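Trikex Hanging Rail System for Plaster, Tile and Masonry Walls

Item group: Wall display and picture hanging
Brand: Trikex
Sold as: rail sets, single rails, hooks and cords
Last revised: July 6, 2020

Overview

The Trikex hanging rail is an aluminum track that is fixed once to the wall, usually just below the ceiling line or a crown molding. Pictures, plates, small shelves and light baskets hang from it on clear cords or steel cables. After the rail is up, pieces can be moved left, right, up or down without new holes in the wall.

The system was drawn up for rooms in which the wall finish is hard to repair: lime plaster, glazed tile, limewash, papered walls and old brick. It is also used in rented rooms where the number of holes is limited by the lease. The rail takes wall paint and can be finished in the wall color before or after mounting.

Rail profiles

Two profiles are available. Both use the same hooks, cords and end caps.

Korkum is the flat profile. It sits close to the wall and has a slim front lip. It suits low ceilings and rooms with no molding. Korkum is supplied in white primer, plain aluminum and matte black.

Vestmont is the molded profile. The front face has a shallow cove, so the rail reads as a narrow picture molding once painted. It is the usual choice for kitchens and dining rooms in older houses. Vestmont is supplied in white primer only.

Both profiles come in lengths of 2000 mm. Rails can be cut with a fine-toothed hacksaw or a miter saw fitted with a blade for non-ferrous metal. Deburr the cut end before sliding in a hook. Burrs left in the channel will scratch the hook body and make it hard to shift later.

Planning the wall

Mark the rail height on the wall with a level, working from the ceiling only if the ceiling is known to be straight. In most older rooms it is not, and a rail that follows a sagging ceiling will look crooked against door frames and cabinets. Where the gap between rail and ceiling varies, Vestmont hides the difference better than Korkum.

Lay out the pieces on the floor first, at the spacing you want on the wall. For a group of small frames, keep the gaps between frames equal and let the outer edges fall where they may. Over a sideboard or table, the lowest frame should clear the tallest item that normally stands there, lamps included.

Do not run the rail directly above a range or an open fireplace. Grease and soot collect in the channel, and clear cord turns yellow with repeated heat.

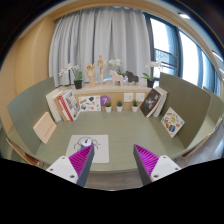 Sage-green desk with curved front edge and light wood back panel.

Over a desk or worktable, hang pieces high enough that they are not brushed by a person standing up. Steel cable is preferred in these positions. Clear cord is less visible but moves more when knocked.

Mounting

Fixing points are spaced 300 mm apart along the rail. Use every point on plaster and drywall. On sound brick or concrete, every second point is enough for light loads, but the points nearest each end must always be used.

1. Hold a mounting clip at the first mark, drill, and insert the wall plug.
2. Fix the clip with the screw supplied. Do not overtighten on plaster.
3. Repeat along the line and check the level again before going on.
4. Press the rail onto the clips, top edge first, until it snaps in along the full length.
5. Slide in the joiners where two rails meet, then fit the end caps.

On glazed tile, drill through the glaze with a tile bit at low speed before changing to a masonry bit. Keep the fixing points out of the grout lines wherever the layout permits. The plugs in the standard set are intended for solid walls. Hollow walls need toggle fixings, sold separately.

Cords, cables and hooks

Cords and cables twist into the rail at any point and do not have to be threaded from the end. Each hook locks on the cord with a spring catch. Press the button to move it up; take the weight of the piece off the hook before moving it down.

The self-locking hook is for framed work and mirrors with a fixed hanger. The open hook is for plates in wire holders, dried flowers, baskets and anything else that is taken down often. Wide frames should hang from two cords, set in from the frame edges, to prevent tilting.

The Lại hook is a low-profile version of the open hook with a rounded tip. It was added to the range at the request of our showroom manager, Evanthia Makris, for hanging textiles and small woven pieces that catch on the standard tip.

Set contents

Standard set: 2 rails, mounting clips, screws, wall plugs, one joiner, end caps.
Not included: cords, cables, hooks, corner connectors, toggle fixings.

Care

Wipe the rail with a damp cloth. A little dish soap may be used on painted rail after the paint has cured. Do not use scouring powder on the matte black finish. Check hooks once a year and replace any whose catch slips under load.

Finish and returns

Primed rails accept water-based wall paint without sanding. Apply thin coats and keep paint out of the channel – a strip of masking tape pressed over the opening is sufficient. Cut or painted rails cannot be returned. Uncut rails can be returned in the original sleeve.

For corner layouts, sloped ceilings or long runs, send a sketch with wall lengths and wall type to Ermanno Orlandini in technical sales. Drawings by hand are fine if the measurements are legible.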